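Does a jar with a grinder lid keep spices any fresher?

Farzana Arain has sold spices by weight for 13 years and she does not trust the jars people put them in. I went to see her about the Prumthorpe, a clear glass jar with a white lid that has been turning up in a lot of kitchens, and she had her doubts ready before I sat down.

"They tell you it locks in the aroma," she said. "Locks it in how? It's a lid. Every jar I own has a lid."

Her main complaint is the glass. Ground spice fades in the light, and a jar you can see through ends up on the counter where people can admire it. "Put it in a cupboard and I have no argument with it," she said. "But then why pay for pretty?"
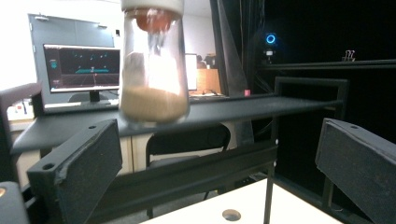
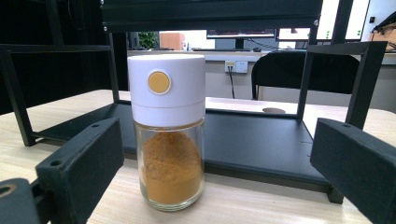 Clear glass, white lids: tan grains in the first, an ochre-orange powder in the second.

I asked about lids shaped like grinders. Arain shrugged. A grinder makes sense for whole peppercorns or coarse salt, she said, and she'd like someone to explain what it does for a powder. "It's already ground. What are you going to grind?"

Usman Jatoi, who cooks for a living and buys from her, was less severe. He keeps 2 clear jars by the stove and refills them often. "I go through it before it has time to get dull," he said. He did admit that steam is a problem, and that he spoons powder out well away from the pot - most of the time, anyway.

Arain wasn't moved. She would like to see the same batch kept in glass and in a plain tin, then opened side by side in May. Until somebody does that, she's sticking with tins.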